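Lloyd Apartments to Replace Hot Water Piping in All Three Buildings

Work begins in August; residents will have cold water throughout

KOSOW -- Toteck, the company that manages the Lloyd Apartments on Trullusska Road, will replace the hot water risers and return lines in all three buildings at the complex. The work starts in August and will move from the north building to the south building, one riser at a time.

The project covers 823 apartments. It also includes new shutoff valves under every kitchen and bathroom sink, new mixing valves in the three boiler rooms, and insulation on all hot water pipe that runs through the basements. The existing risers are galvanized steel and date from the original construction of the complex. Many of them have narrowed on the inside with scale, and residents on upper floors have reported long waits for hot water and uneven pressure in the morning.

Toteck received 1,629 service requests related to hot water over the past two years. Most came from the top four floors of the north and center buildings. Repairs during that period were made section by section, and several of the repaired sections leaked again at the joint between old and new pipe. Full replacement was recommended after an inspection last winter in which sections of pipe were removed from 33 locations and cut open.

"We were sending plumbers to the same kitchens over and over," said Mali Kneath, property director for Toteck. "Patching one floor moved the problem to the floor above it. The pipe is old and it has to come out."

How the work will be scheduled

Each riser serves a vertical line of apartments, so residents in the same line will be affected at the same time. Hot water to a line will be shut off at 8:30 a.m. on the first day of work and restored by 5 p.m. on the third day. Cold water will stay on except for two short periods, each no longer than an hour, when the new valves are connected. Written notice will be placed under each door one week before work starts on that line, and a second notice will be posted in the elevator the evening before.

Crews will need to enter each apartment twice. The first visit is to open the wall behind the kitchen sink and the wall behind the tub. The second is to close and paint those walls. Residents do not have to be home, but someone 18 or older must be present if there is a dog in the apartment. Cabinets under the kitchen sink and the bathroom vanity should be emptied before the first visit. Countertop appliances within two feet of the sink should be moved or covered.

Where the wall behind the sink is tiled, crews will try to reach the pipe from the hallway side. If tile has to be removed, Toteck will replace it with the closest available match at no cost to the resident. Residents who installed their own tile and have spare pieces are asked to set them aside with the apartment number written on the box.

Hot water during the shutoff

Showers will be open in the fitness room of the center building from 6 a.m. to 10 p.m. on every day of the project. That building's fitness room is supplied by a separate heater and will not be affected. Residents will need their regular building key to enter. Towels will not be provided.

Dishwashers should not be run while the hot water is off, even if they have their own heating element. Washing machines may be used on the cold setting. For dishes, coffee and other small needs, water can be heated in the kitchen as usual. Gas and electric service will not be interrupted at any point in the project. 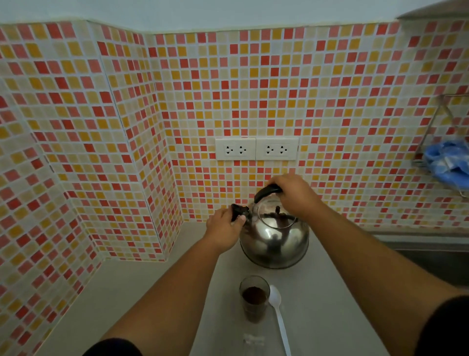

Three days is manageable with a stove that works, one resident of the north building told the planning meeting in the community room, but three days with a newborn is another matter, and she asked whether families with infants could be given more warning than a week. Toteck has agreed to do so. Residents with a child under one year old, and residents with a medical need for hot water at home, may register at the management office and will receive their dates a month ahead. They may also ask to use one of four furnished apartments in the south building during the shutoff.

Other questions at the meeting concerned rent, noise and parking. Rent will not increase as a result of the project. Residents will receive a credit equal to three days' rent on the statement that follows work on their line. If hot water is not back on by the end of the third day, the credit will continue for each additional day. No application is needed.

Drilling and cutting will take place between 9 a.m. and 4 p.m. only. Two rows of the parking lot behind the center building will be closed for pipe storage and a dumpster. Residents with assigned spaces in those rows will be given temporary spaces along the east fence.

After the work is finished

Water at the tap may look cloudy or carry a slight smell for a short time after a line is turned back on. Residents should run the hot water at the tub for 10 minutes before using it. Faucet screens should be unscrewed and rinsed. If the water is still cloudy the next morning, or if a wall near the work area feels damp, residents should call the management office right away.

The temperature of the hot water will be set at the new mixing valves and checked weekly for the first two months. Residents who find the water too hot or not hot enough should report it with the apartment number, the faucet and the time of day. "The time of day matters a lot," Kneath said. "Six in the morning and two in the afternoon are completely different loads on the system."

The basement laundry rooms will be closed for two days each when the return lines are replaced. The rooms will not be closed at the same time, and residents may use the laundry room in either of the other buildings during the closure. Laundry cards work in all three.

A copy of the riser map, showing which apartments are on each line and the order of work, is posted in the lobby of each building. The map is also available at the management office in large print. The office is on the ground floor of the center building and is open from 9 a.m. to 6 p.m. During the project a staff member will also be at the lobby desk of the building where work is under way, from 7:30 a.m. until crews leave for the day.

About the Lloyd Apartments

The Lloyd Apartments are a rental community of three buildings at 1703 Trullusska Road in Kosow. The property is managed by Toteck.

Contact:
Mali Kneath, Property Director
Toteck, Lloyd Apartments Management Office
1703 Trullusska Road, Kosow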